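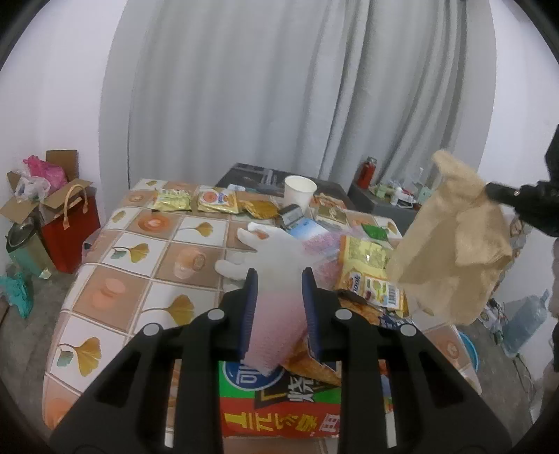 Leave the mess on the table

Posted 5/20/23

Most of the argument about teaching robots to do housework is about the learning: how big the model should be, how long to train it, which camera to use. I think too little of it is about the table. What is on the table when the examples are gathered matters more than most of the things we hold meetings over, and I think most groups, mine included until March, set the table badly.

Our project is called Tornero. The job is to clear a cluttered table using examples given by people holding a gripper in one hand and working at an ordinary pace. Each example is one item picked up and put where it belongs. By the end of the winter we had 3,969 of them, and nearly all had been recorded on a bare desk with a few items set well apart. We had chosen the items for being easy to see and easy to hold. Boxes, mostly, and some tins.

The model trained on that set did well on the bare desk. Then we took it to the flat we borrow in Stitton, where the table had been left as people leave tables, and gave it 200 attempts. It managed 109. Most of the failures were with soft things, or with things lying on top of other things. It would close on a bag and get the bag underneath as well, or go for a cloth as if the cloth had corners like a box.

The usual answer to a result like that is to gather more. I don't agree with it, or not as the first step. Another few thousand boxes on a bare desk would have taught the model more about boxes on a bare desk. We needed different examples, and to get them we had to stop tidying up before each session.

So the table now stays as it is. Snack packets, paper cups, gloves, cloths, a tablecloth with a busy print, foil that catches the light. If a packet ends up on top of another packet, it stays there until somebody's turn comes to move it. People are told to pick up whatever they would pick up next at home, and not to hunt for the neat one.
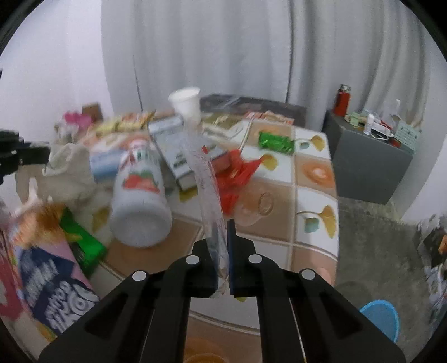 Clear plastic is the case I would press hardest. A person hardly thinks about it. You see a shine and an edge, you know there is a bag or a sleeve there, and your fingers go to the right place. A model that has only seen printed cardboard has no reason to know any of that. The only way I know to teach it is to have somebody pinch clear plastic many times, over different backgrounds, with other things behind it showing through. It's dull work and it is slow, and it tends to be the first thing dropped when a session runs late.

There are fair objections. A colleague at the Dellton site says a cluttered table makes it hard to tell why something failed, and she is right. With one box on a desk you know what went wrong. With a heap you may be guessing. My reply is that we can keep a bare desk for testing single faults and still gather our examples on the heap. They are different jobs and they don't need the same table.

The other objection is cost. A morning on a full table gives us fewer examples than a morning on a bare one, and whoever pays for the work usually sees only the total. I would like that to change. A report saying 100 examples with soft or see-through items tells me more than one saying a thousand without saying what was picked up. At the very least, list the kinds of thing handled and how many of each.

I would also stop throwing out the clumsy ones. We used to delete any example where the person took a second grip — and that was a mistake. People take a second grip on a limp glove because limp gloves need it. With those deleted, the set shows a world in which everything comes up cleanly the first time, and I have never worked at a table like that.

We go back to Stitton with the new set once it is large enough to train on. Until then, the packets stay out.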